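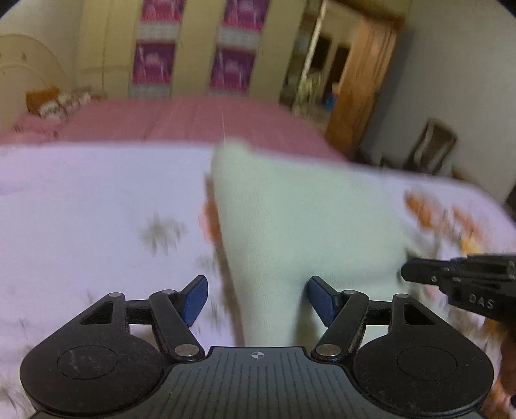 2/16/23
By Gleice Siqueira

Cloth again. I told Régis I would keep this entry short and I already know I won't manage it, so put the kettle on.

The question we keep coming back to is the one Concetta asked at the Zanthorpe open evening: can a machine do the washing yet? She meant all of it, from the heap to the drawer, and I gave her a waffly answer that I've been unhappy with ever since. So I have been trying to write down a better one, chore by chore, and folding is the chore I keep getting stuck on.

Washing itself was solved before any of us were born. Drying too, more or less. What's left is the bit in between and the bit after, all the picking up and shaking out and finding the corners, and that is still done by people standing next to a bed. My grandmother could do a basket of it while telling you off about something else entirely. I don't think she ever looked down!

Things I believe today, and may well not believe in March:

Thin woven stuff (tea towels, pillowcases) is the kindest to begin with. It creases where you ask it to and stays there. The Stultari arm at the other site folded 17 tea towels out of 40 last month to a standard Daiane would put in a drawer, and Daiane is fussy. The rest were what she calls "parcels".

Soft, thick cloth is another matter. Two fingers take hold of a fold well enough, but a fold isn't an edge, and I think that is where most of our trouble comes from. Pinch a fleecy thing in the middle and lift, and you have a little tent with everything else draping off it in whatever direction it fancies. The peak looks very much like a corner if you are a computer. It looks quite like a corner to me as well after a long afternoon.

Two hands are better than one, obviously, but the second hand needs to know what it's for. When I fold a blanket at home my left hand mostly waits. It holds still, or hovers, and then it goes in at the right moment, and I couldn't tell you how I choose the moment. Jayson says we should treat waiting as a move in its own right and label it as such. I was doubtful, but I have slept on it and I think he has a point.

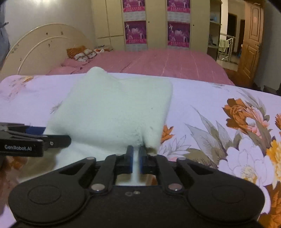 The other thing is the surface underneath. We did so much of our early work on the plain grey bench that we forgot people fold on beds, and beds have patterned sheets on them, and give a bit when you lean. A pale cloth on a pale sheet with big flowers all over it is a hard thing to find the border of. Régis would like to go back to the bench until we have the motions right. I'd sooner stay with beds and be bad at it for a while longer, and we have agreed to disagree until the Teixeira visit.

So, Concetta, if you are reading this: tea towels, sometimes. Jumpers and blankets, not in any house I'd want to live in. Putting it all away in the right drawer, ask me another year.

To do: 3 more sessions with thick cloth before we change anything else. Ask Daiane for her folding rules in writing. Find out who has the good lamp.

Print this entry
E-mail this entry

Recent entries
Socks, pairing and not pairing (Jayson Lumanlan)
Flavura dishwasher rack, 4 mugs and a jug
Why the broom is harder than the hoover (Régis Coste)
Notes from the Zanthorpe open evening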